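Leave the mugs out

When my kitchen cupboards came down in February I had one table, one mat to protect it and whatever crockery I could be bothered digging out of a box. The joiner had quoted 2 weeks and took most of the autumn. By the end of it I had changed my mind about cupboards, and I've been arguing with my sister-in-law about it ever since. 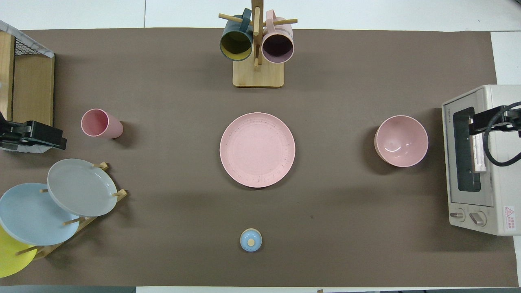

My view is that the things you use every day should live where you use them. A mug you drink from each morning has no business behind a door at shoulder height. It should hang on a mug tree, within reach of the kettle, where you can grab it half asleep. Plates can stand in a rack on the bench. The cupboard is for the fondue set and the good platter.

The case against is well known. Open storage collects dust, it collects grease, and it makes a small kitchen look busy. Ysaline Rolland, who fitted out the flat below mine and has firm opinions, told me a clear bench is the only thing that makes a kitchen look clean. She has 585 millimetres of bench beside her stove and keeps all of it bare. It does look lovely. She also opens and shuts the same door every time she wants a cup of tea.

The dust argument doesn't hold up for things in daily use. Dust settles on what sits still. Mugs that are used and washed every day don't get the chance, and if they hang upside down there's less to worry about again. The trouble starts when you own eleven mugs and hang all of them, because the ones at the back never move. Two people need two mugs on the tree, perhaps two more for visitors.

That is really the argument underneath this one. Open storage only works if you own less, or at least put less of it out. Once everything was on the table I could see what we reached for and what we shifted out of the way. I kept picking the same plate and the same bowl. The rest went back in the box, and when the new cupboards finally arrived a good part of the box went to the op shop.

I'd also say a word for colour. For years we had plain white everything, on the theory that it would always match. It did match, and I never cared about any of it. Pink and teal were a mild gamble — my husband called it the nursery — but a teal mug with a mustard inside is a cheerful thing to look at before seven in the morning. If crockery is going to be on show, it may as well be crockery you like.

The toaster oven is harder to defend. It's bulky and no one has ever made a room better by adding one. I still think it belongs out. We use ours more than the big oven, and an appliance that has to be lifted from a low cupboard soon stops being used. A friend kept hers in the pantry and sold it within the year.

Lids I have no answer for. They won't hang, they won't stack if there's a knob on top, and they roll off anything with a slope. Ours drift about the table until somebody puts them in a drawer, where they're lost until Sunday.

The joiner wanted to know if I'd like a third overhead unit for another $500. I said no and had the wall painted. The mug tree stands in front of it now, and my sister-in-law still asks when the rest of the kitchen is coming.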